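From: Hường Doãn
To: Lutico home robotics list
Date: 4 May 2019
Subject: Re: [lutico] Zadis build, simulating before cutting anything

Hi all, and hi Sơn!

Quoting the useful part of your last message and answering underneath, because there are three separate threads in it and I want to get to all of them.

> On the garage build: I have the pedestal height down on paper but I'm
> nervous about drilling the slab before I know the arm can reach the whole
> table. Did you get anywhere with the simulated room? I'd also like to know
> how you deal with clutter. My test scenes are two cubes and a cylinder and
> everything works great until I try something lumpy. And is Vi still the
> thing to use for loading the meshes, or have you moved on?
>
> Sơn Hầu

Yes, I got somewhere! The room loads, the arm loads, and I've spent most of my evenings since January throwing junk onto a virtual table and watching what happens. I'm having a ridiculous amount of fun with it. Taking your points in order:

1. Clutter

Stop using cubes. I pulled a folder of scanned household and toy meshes into Drelell (146 of them, of which 87 loaded without complaint) and let a script pick a handful per run. You get a toy car tipped over next to a flat insole shape next to a big green melon sort of thing, and suddenly your nice grasp planner has opinions about none of it. The bowl runs have taught me the most. Going down into a bowl means the fingertips have to clear the rim, and my collision margin was set so wide that the planner refused every approach. I brought it down to 4 mm and now I get poses like this one. Watch out for anything thin leaning on the rim, like the black rod on the right of the bowl. My planner treats it as part of the bowl if the segmentation is sloppy.

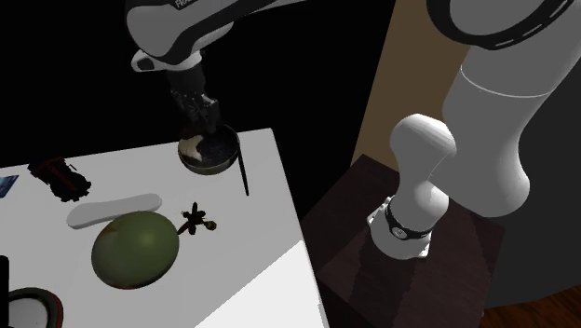

2. Reach and the pedestal

Please don't drill yet! I put the arm on a plain dark brown box beside the white table, with a gap between the two, and that gap matters more than I expected. Too small and the elbow has nowhere to fold when you work close in. Too big and you lose the far corners. I stepped the box away from the table in 11 positions and ran the same set of hover targets from each one. Happy to send you the script, it's short and ugly. You only need to change the table size and the box height at the top of the file.

I also put the door in, and I'd do the same for your garage. Model it open. My first version of the room had only the floor and the table, and it was much too easy to forget that a person has to walk in and get past all this with an armful of parts. With the door there I could swing the viewpoint back and judge the whole layout, floor included. 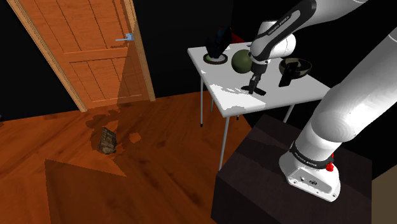
Hover pose over the table, gripper between the green sphere and the bowl, door open.

One more tip from this view: leave the shadows on. The gripper's shadow on the tabletop is a quick sanity check on height when you're flipping through renders. I had them off for weeks to save time and it saved me almost nothing.

3. Vi, and what comes next

Still using Vi for loading, yes. It's fine as long as you check the scale on every mesh by hand. The one real annoyance is that it drops the friction values if you save from the preview window, so save from the main one. If somebody has a fix for that, I'd love to hear it.

For Zadis itself, I'm going to keep the simulated box and table sizes as the drawing for the real bench. The top will be a white melamine sheet, and I'm leaning toward a bolted steel frame for the pedestal with panels over it. Sơn, if you send me your slab dimensions and where the door is, I'll put together a version of your garage and run the same reach test on it. It's no trouble, I already have everything set up and I'm looking for excuses to run it again.

Does anyone here have experience mounting an arm on a box this close to a table in a shared shop? I'm especially curious about how you handled cable routing at the back of the base. I haven't modeled the cables at all and I suspect they'll be the first thing to snag.

Hường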